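The Table We Eat, Work and Argue At: Refinishing a Wooden Tabletop
Student project report, Gomside, 17 August 2018
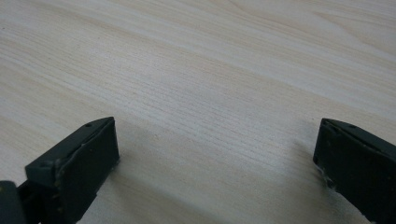

When we had to pick a subject for the summer materials project, I already knew mine. Our shared house on Plarkdale has one big table, and everything happens on it: breakfast, homework, bike repairs, a birthday cake that slid off its plate. By spring the old varnish was sticky in patches and cloudy in others, and you could feel every mug ring with your fingertips. I wanted to find out what was under all that, and whether a beginner could bring a surface back with hand tools and patience.

I worked on it with my housemate Séverine Barbier, who did most of the test boards and has a much steadier hand than I do. Our advisor asked us to keep the report short and to put in the mistakes. There were plenty, so that part was easy!

What we wanted to know

We started with two questions. Does the choice of finish change how the grain looks? And which finish would people in the house want to put their arms on for an hour at a time? The second one sounds less scientific, but I think it matters more. A table is something you touch all day long.

Before starting on the real thing we cut test boards from a leftover shelf. We sanded 8 of them the same way and gave them different finishes, two boards to each: clear oil, a hard wax, a water-based matte varnish, and nothing at all. The bare pair was Séverine's idea, and a very good one, as it gave us something to hold the others up against.

Taking off the old varnish

This was the long part. We used a card scraper first, and once I learned to bend it slightly with my thumbs, the varnish came off in curls (so satisfying, I could have done it all night). Then came the sanding. We went up in stages and stopped when the surface felt even everywhere, with the last pass done by hand with the paper wrapped around a cork block.

The thing I got wrong was direction. For the first hour I sanded in line with the long side of the table, assuming the grain ran that way too. Then Séverine came over with a desk lamp, held it low, and we saw all my scratches crossing the wood at an angle. The lines in this top slope diagonally when you look from my usual chair. We went back and redid the whole area following the lines, and I have checked the grain before touching any piece of wood ever since.

The grain

I had eaten at this table for two years and never looked at it! The wood is pale, a creamy beige, and in some places there is a tiny hint of pink or gray in it. The lines are very fine and close together in one stretch, almost like brush marks, and then they open out into wide, soft bands of tan with whitish streaks between them. There are a few curves too, and those became my favorite spot.

We read up on why that happens. A saw cuts straight, but a tree doesn't grow in perfectly straight layers, so the same board can slice through its growth rings at different angles. Where the cut meets the rings steeply you get narrow lines. Where it skims along them you get the broad curving shapes. I drew this on paper several times before it made sense to me, and slicing a leek lengthwise helped more than the drawings did.

Choosing the finish

The test boards went around the kitchen for a week. We put coffee, lemon juice and a wet glass on each one and left them overnight. The bare boards stained badly. The oil gave the richest color, but it turned the wood more yellow than we liked, and the pale streaks faded into the rest. The wax felt wonderful and marked under the wet glass. The matte varnish kept the light color closest to the bare boards and wiped clean after everything except the coffee, which left a faint edge.

We asked 6 people to close their eyes and run a hand over each board. Most of them picked the wax. When they opened their eyes and heard about the water marks, they changed to the varnish, with one holdout who still brings it up at dinner.

So it was varnish: 3 thin coats, with a very light sanding between them. The first coat raised the fibers and made the top feel fuzzy, and I panicked a little. It is normal with a water-based product, and the light sanding took care of it.

Cost and time

Paper, scraper, varnish and brushes came to 216 dollars. The good brush was the biggest surprise on the receipt, though we have used it on two chairs since. Sanding filled most of our weekends in the first half of the summer.

What we would still like to try

We want to look at the table again in October and compare it with the test boards, which we have kept in a drawer away from the light. Pale wood tends to darken with sun, and one end of the kitchen gets a lot more of it than the other. Séverine also wants to do the legs, where the old varnish is still on. I have asked for a week off first.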